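Anselmo Rezende (footballer)

Anselmo Rezende is a left winger who plays for Lumthorpe Town, on loan from Skurnel.
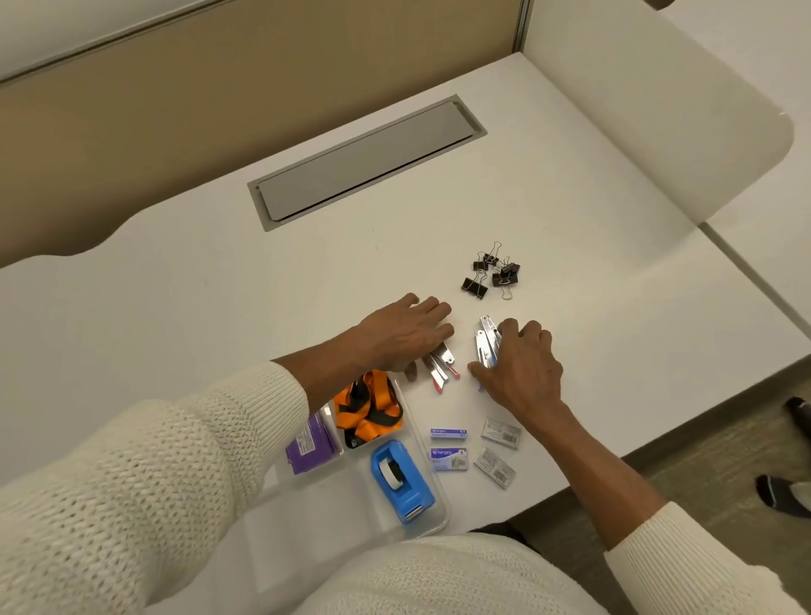 He came through the youth side at Dewan, where he is usually credited with 52 goals. The figure comes from the club's own yearbook and seems to include friendlies. League records give him seven.

Skurnel signed him for what was called a record fee. Neither club has published the sum, and the claim can be traced to a single interview with his agent, Cremilda Portela. He started few matches there and was often used as a substitute after the hour.

The loan to Lumthorpe was agreed in February. Supporters' pages said that several bigger clubs had wanted him – none of them has confirmed an approach. His debut drew a crowd of 3528, which the local press put down to his arrival, although it was also a derby and tickets had been cut in price.

Rezende is often described as the fastest player in the division. No timing has been produced to support this. The loan is said to include an option to buy, but Skurnel's statement mentions only a return at the end of the season.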